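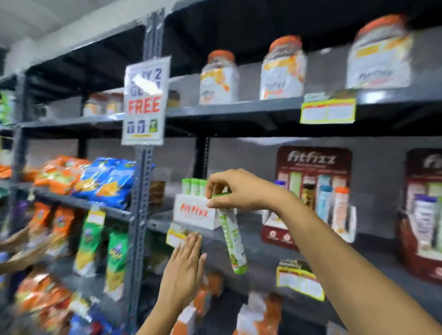 I've been racing karts as an amateur long enough to have cooked two engines, and both times it came down to me not knowing how hot the thing was until it was too late. So when I started selling karting gear out of the unit behind my house, the first thing I wanted on the list was a decent temperature gauge that a normal person can fit in an evening. Drivers will spend a fortune looking after themselves on race day and then send the engine out on a guess. The Jircombe 4 is what I run on my own kart, and I like it enough to stock it all year.

Jircombe 4 kart temperature gauge
Stock number 1147
In stock, ships the next working day if you order before noon

What it does
It reads water temperature and cylinder head temperature at the same time, and shows both on one screen that straps to the steering wheel. There's a warning light on top that you set yourself. I have mine come on when the water goes over 60 Celsius, but ask your engine builder what they want to see, they all have a different answer! You can switch the screen to Fahrenheit in the menu.

It also keeps the highest reading from your last 14 sessions, so you can look back in the paddock with a coffee and see what happened out there. I write mine on the back of the setup sheet next to the tire pressures.

What's in the box
Display with wheel strap
Water sensor and inline adapter
Head sensor (goes under the spark plug)
Cable ties, more than you need
Printed instructions

The battery is the ordinary coin type and isn't included. Pick one up with your groceries.

Fitting it
Give yourself 90 minutes the first time, mostly because of draining and bleeding the cooling system. Route the cable down the steering column and leave some slack where it passes the bottom of the wheel - I pulled mine tight the first time and it popped out at full lock in the hairpin. The head sensor wants a clean seat, so wipe around the plug hole before you take the plug out, not after. If you have an air-cooled engine, just leave the water sensor in its bag. The screen will show dashes on that side and carry on as normal.

Which hose size?
The adapter comes in two sizes and this is where most returns come from. Measure the inside of your hose before you order. If you bought a Vilela radiator from me you want the larger one. Not sure? Send me a picture of the hose with a ruler next to it and I'll tell you.

What other people think
Conceição Mendes has had hers on a rental-class kart for a full season and her only complaint is that the buttons are fiddly with gloves on. I agree with her. Set it up before you get dressed. Matvii Hrynyshyn runs two of them, one for him and one on his daughter's cadet kart, and he told me he'd like a brighter screen for June afternoons. It's readable in full sun, but you do have to look at it properly, and going into turn one you may have other things on your mind.

I also tried the Endato gauge for a few race weekends. It's a nice piece of kit with lap timing built in, and if you want that, it's worth the extra money. I have a separate timer already so I went back to the Jircombe.

Spares
Head sensors do wear out, usually where the wire meets the ring. I keep those, the straps and both adapters on the shelf. Displays can be repaired if the case isn't cracked - drop me a line first and I'll tell you where to send it.

Returns
Unused and in the box, no problem, send it back within the month. If you've cut the cable I can't take it.

Questions about fitting go to the contact form, and I answer most evenings after dinner, except on race weekends when it may take me a bit longer.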